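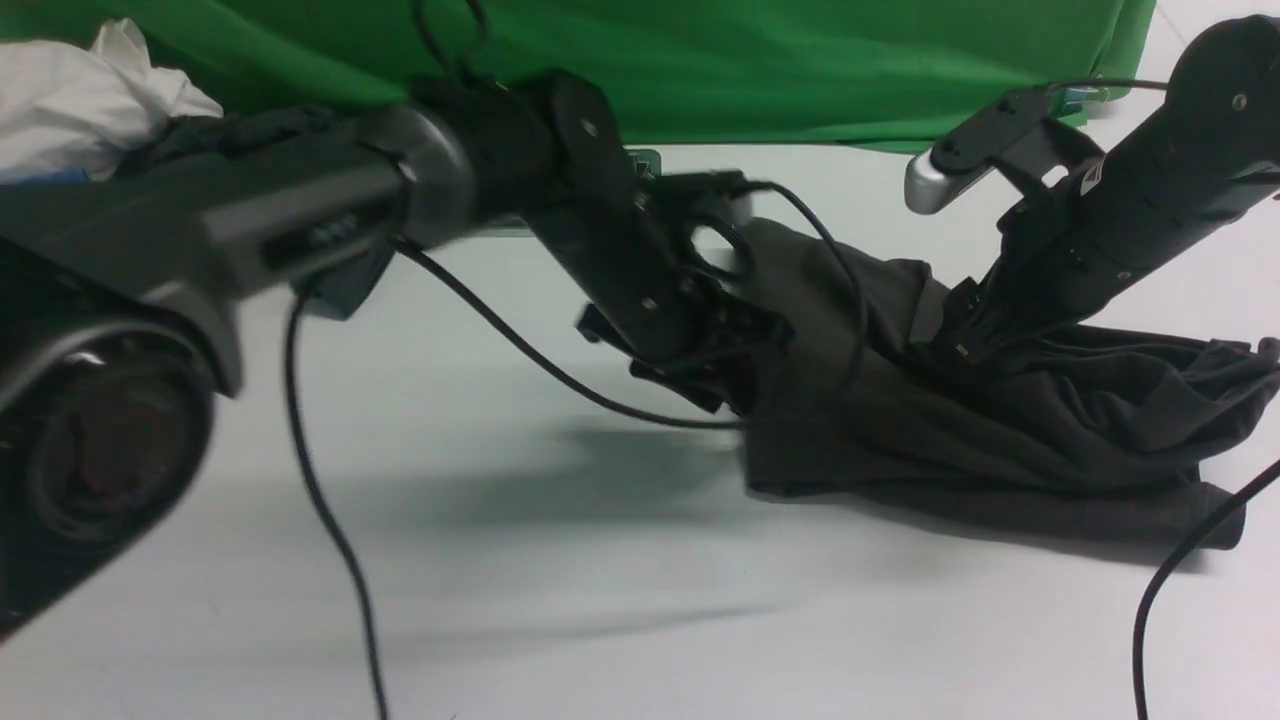 4. Working beside the folding station

This section is for the persons who work at the Fundix station during the shift. Installation of the arms is described in section 3. At the Wilard laundry the station took over the first folding of shirts, and the people who did this before now prepare the garments, check them and decide about the difficult ones. The work is lighter for the wrists, but it needs more attention with the eyes.

4.1 Before the start

1. Put on close-fitting sleeves. Remove rings and lanyards.
2. Check that the green cloth at the back of the table hangs freely and is held by its clip.
3. Follow each cable with your eyes from the arm to the gripper. A cable may lie on the table, but it must not be under a garment.
4. Choose the program. Program 11 is for T-shirts.
5. Step behind the floor line and press Start.

CAUTION: Never reach between the grippers to help with a fold. Press Pause first and wait until both arms have stopped.
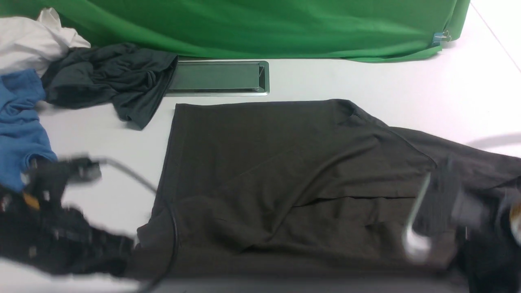
The operator is responsible for the order on the table. The arms work only on the garment which is in the middle, and they do not sort. Keep the waiting pieces on one side, as with the gray and the blue shirt at the left, and leave a free part of white table between them and the garment being folded. If a waiting sleeve comes into the working area, the station can take it together with the other fabric.

4.2 During the folding

1. Lay one garment in the middle. It does not need to be smooth.
2. Watch the first fold. If the gripper takes two layers where it should take one, press Pause.
3. Open the wrong fold by hand, lay the fabric again and press Continue.
4. After three pauses on the same garment, take it out and fold it by hand. Write it in the shift book.

Note: A pause is not counted as a mistake of the operator. In January the team at Wilard made 516 pauses and the supervisor used them only to correct the programs.

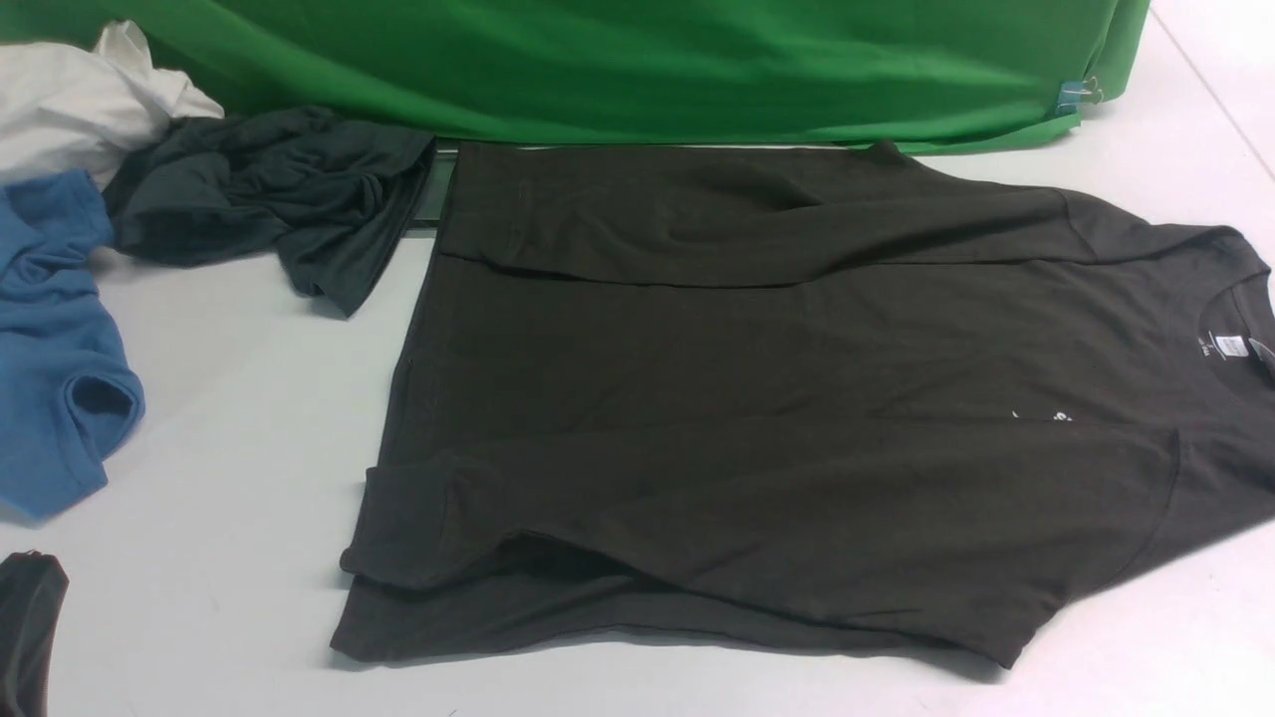

Fig. 4-3. Dark T-shirt with the upper side folded over, collar to the right.

4.3 Dark garments

Dark fabric is more difficult for the cameras, because the edge of one layer looks almost the same as the layer under it. Put the lamp on level 2 and select Dark in the menu. The station then moves slower - please do not change the speed back to save time.

If the wrist view on the screen is not sharp while the arm is moving, wait for the arm to stop before you judge the fold.

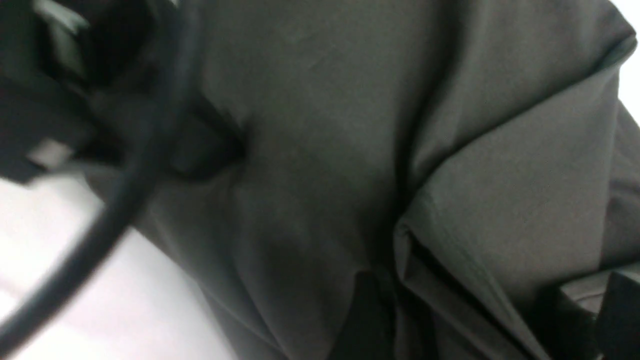 When you are still not sure after the arm has stopped, compare with the head view. The decision stays with the operator, also when the screen shows Ready.

4.4 Change of tasks in the team

Two persons share one station. One prepares and watches, the other checks and packs. They change places after 69 garments, when the counter gives a short sound. Please keep to this also on quiet days, as watching for a long time makes one tired.

Error 682 means that an arm has lost its position. Do not push the arm by hand. Press Stop, leave the garment where it is and call the Pandden service line.

Revised April 24, 2021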